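Having a First Date Over for Dinner at Home: Kitchen and Household Tips

Cooking for someone you have only met once or twice is a different job from cooking for friends. The food has to work, the flat has to be fit to be seen, and you need to be able to hold a conversation while a pan is on. These tips are for a small kitchen, one cook and one guest.

Choosing what to cook

Cook something you have made before. If you want to try a new recipe, make it for yourself the week before and write down what you would change. The version in your head is always quicker than the one on the hob.

Ask about food in advance. A short message is enough: "Anything you don't eat?" Ask about allergies in the same message. Don't guess from what they ordered the last time you met.

One-pot dishes are the easiest. A chicken and lemon stew, a lentil and tomato bake or a mild vegetable curry can all be finished before the doorbell goes and kept on a low heat with the lid on. Risotto is a poor choice for a nervous cook, as it ties you to the hob with your back to the guest. Steak has the same problem and fills the flat with smoke.

Leave out anything that has to be eaten with the fingers or cracked open. Long spaghetti in a thin sauce is awkward too. Short pasta shapes hold the sauce and are far easier to eat tidily.

Garlic is fine if you both have it.

The day before

Do the shopping, including the dull things: washing-up liquid, kitchen roll, bin bags, milk. Check that you have two matching glasses and two plates without chips. If you don't, charity shops are good for this. I bought my two dinner plates from the one in Gikstead and still use them.

Make the pudding. Chocolate pots, a baked cheesecake or stewed plums all keep well overnight in the fridge, covered, and need nothing doing to them except cream. Keep them away from cut onion.

Wipe out the fridge while you are there. Guests offer to fetch the milk.

Cleaning that is worth doing

You don't need to clean the whole place. Bathroom first, then the kitchen worktops, then the floor between the front door and wherever you will sit.

In the bathroom, clean the toilet, the basin and the mirror, in that order, and change your cloth after the toilet. Put out a fresh hand towel and a spare toilet roll where it can be seen. Empty the bin. Put away anything medical or private, and bear in mind that some people do open cabinets.

In the kitchen, descale the kettle if it needs it. Half fill it with equal parts white vinegar and water, bring it to the boil, switch off and leave it for an hour. Rinse well, then boil a full kettle of plain water and throw that away as well. Tea made too soon afterwards tastes of pickles.

Pour a kettle of hot water down the sink with a squirt of washing-up liquid, and wash the plughole strainer. Most kitchen smells that people blame on the bin come from there. Check with your landlord first if you have old plastic pipework, and use hot tap water if in doubt. 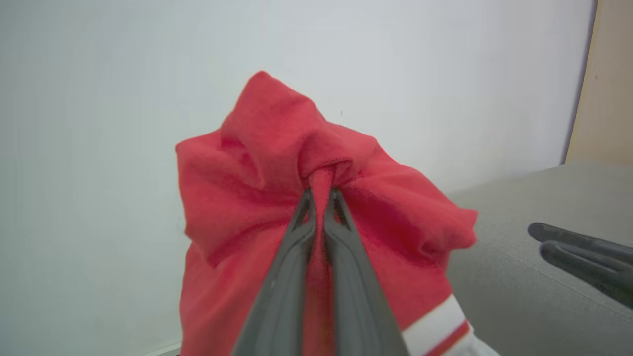
Open the windows for half an hour in the afternoon, even in cold weather. Scented candles on top of cooking smells are hard going in a small room. Plain ones are better, and they should be short enough to see over.

Setting the table

Clear the table completely before you lay it, and wipe it down. Post, chargers and laptops can go in a drawer until the morning.

A tablecloth hides a marked table but it does need ironing. If yours is creased and you have no iron, dampen it lightly, smooth it over the table with your hands and leave it to dry in place. This works on cotton, less well on polyester.

Sit at the corner if the table allows it. Facing each other straight across can feel like an interview. My friend Lama Atallah puts her guest on the side away from the cooker, so that she can get up without squeezing past — a good habit in a galley kitchen.

Use a lamp in place of the ceiling light, but leave enough light to see what you are eating.

Timing

Ask your guest to come half an hour before you mean to eat. Work backwards from there. For a stew to be served at half past seven:

3.30 Prepare the vegetables and brown the meat
4.15 Everything in the pot, lid on, low heat
5.00 Wash up what you have used so far
5.30 Shower and change
6.15 Lay the table, put water in the fridge
6.45 Taste the stew, add salt if it needs it
7.00 Guest arrives

Change after the browning and not before. Fat spits, and your hair will hold the smell of onions. Wear an apron over good clothes if you still have anything to do at the hob.

Spills and small disasters

Red wine on a tablecloth: blot with kitchen roll, don't rub. Cold water next, then more blotting. Leave the rest until your guest has gone. Salt will soak up some of it but it won't finish the job.

Burnt bottom on a stew: don't scrape. Ladle the top part into a clean pan and leave the burnt layer where it is. Soak the old pan with hot water and a spoonful of bicarbonate of soda.

Too much salt: add more of everything else if you can, or serve it with plain rice and plenty of yoghurt.

Broken glass: shoes on, large pieces into newspaper, then go over the floor with a damp piece of kitchen roll for the splinters.

If the whole meal is past saving, order a takeaway. Keep a menu from somewhere you like. Mine is Kahraman, which does a decent mixed grill and delivers until late.

Clearing up

Stack the plates by the sink and run some water into the pans, then leave them. Washing up straight away tells a guest that it is time to go. If they offer to help, let them dry.

Leftover stew should go in the fridge within two hours of coming off the heat, in a shallow covered dish so that it cools quickly. Eat it within 2 days, and heat it until it is piping hot right through.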